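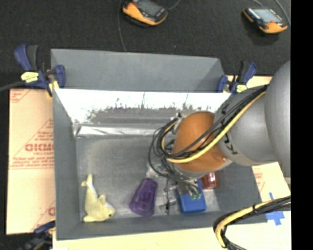 Why do dolphins have to come up for air?
Dolphins are mammals, just like dogs, bats and you, so they breathe with lungs. Lungs can't take oxygen out of water the way a fish's gills can, and that means every dolphin has to swim to the surface to get its next breath.

Where is a dolphin's nose?
On top of its head! It's called a blowhole, and it works a lot like a nostril with a lid. A strong flap of muscle keeps it shut underwater. When the dolphin reaches the surface, it opens the flap, blows out the old air with a loud puff, breathes in and shuts it again, all in less than a second. Try breathing out and in that fast and you'll see how speedy that is!

Can a dolphin breathe through its mouth?
Not normally. When you eat and breathe, the food and the air share part of the same path in your throat (you've probably had a drink go down the wrong way, yuck). A dolphin's windpipe connects to its blowhole and is kept apart from the food tube, so it can grab a slippery fish underwater without getting its lungs full of sea.

How does it sleep, then?
This is our favorite part! You breathe without thinking about it, even when you're fast asleep. A dolphin has to decide to take each breath. So it rests one half of its brain while the other half stays awake, and after a while the two halves swap. Often one eye stays open too. Some dolphins float near the top while they rest, like logs, and others swim along slowly.

What about fish?
Fish gulp water in through the mouth and push it out over their gills, which are thin, feathery and full of blood. Oxygen passes from the water into the blood. Most fish never need to visit the surface at all, though a few, like lungfish, can breathe air.

How can I tell a dolphin from a fish?
Look at the tail! A dolphin's tail lies flat and beats up and down. Most fish have an upright tail that swings from side to side. Sharks are fish, so theirs swing sideways too.

Try it yourself
Ask a grown-up to time you while you sit on the couch and breathe normally for one minute. How many breaths did you take? A bottlenose dolphin might take just two or three in that time, and it can stay under for several minutes when it dives.

Words to know
Blowhole: the breathing hole on top of a dolphin's head.
Gills: the parts of a fish that take oxygen from water.
Mammal: an animal that has hair at some time in its life and feeds its babies milk. Baby dolphins are born with a few whiskers!

Astell Ocean Pages for Kids, June 2019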